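Which gripper is best at bowls?

By Isabelle McKinnon, for the Rollent kids' pages
Tue 16 January

Right. Quick one this week, lots to get through.

Pick up a bowl. Go on, any bowl, a plastic one please. Did you think about it? Probably not. Your fingers spread out, your thumb went inside, the rest went round the back. You squeezed just enough. All that in a second or so.

Now try it with two fingers held out stiff, like a crab. Much harder! That is what a robot gripper has to work with. Two fingers, no palm, no thumb.

So how do you find out which gripper is any good? You test it. Same kitchen, same bowls, lots and lots of goes. A person can hold the gripper by its handle and work it by hand, a bit like a litter picker. A camera rides along on top and records what the gripper sees. Later a robot can learn from the recordings. Clever and a bit lazy – the robot doesn't even have to turn up.
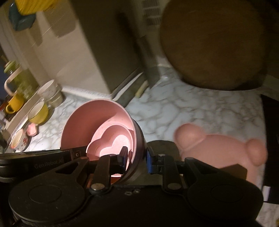
The first thing we look at is the pinch. Where do the fingers go? On the rim is easiest for most bowls, one finger in and one finger out. But a rim is thin. Squeeze too softly and the bowl swings about. Squeeze too hard and a bendy bowl goes egg shaped, which is funny until theres soup in it.

Second thing, the pads. These are the bits that do the touching. Smooth pads slip. Soft pads grip better but wear out quicker. At Ullthorpe we tried one pair for 61 pinches and then swopped them for new ones, to keep it fair. Fair means you only change one thing at a time. If you change the pads AND the bowl, you won't know which one made the difference.

Third thing, the camera. It needs to see the fingertips and the bowl, both together. Too low and the gripper blocks the view. Too high and everything looks tiny. The lens is a wide one so straight lines come out bendy near the edges. You get used to it.

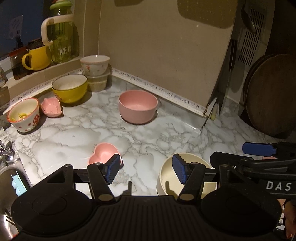 Shape matters more than you'd think. A round bowl is the same whichever side you come from, so the gripper can't really go wrong. Anything else and you have to choose. Take the pink heart-shaped bowl – would you pinch it on one of the two lobes at the top, or somewhere along the side? The round pink one standing further back gives you no such worries, but its sides are tall, so the fingers need to open in the right place and come down straight. And with a second gripper coming in from the right, you have to watch out for bumps as well. Two grippers, one worktop. Take turns!

What do we write down? Three words: held, slipped, missed. That's all. My notebook has 1134 goes in it since November and my handwriting gets worse on every page.

Try it at home

You need: two wooden spoons, a plastic bowl, a friend, some paper.

Hold one spoon in each hand. Pinch the bowl and lift it onto a plate. Do it 7 times. Your friend writes held, slipped or missed. Then put a rubber band round the end of each spoon and do 7 more. Those are your pads. Any better?

Now swap to a mug. Are you allowed to use the handle? Up to you, but decide before you start and stick to it.

Send your scores in and I'll put the best ones up next time. Spoons washed afterwards please.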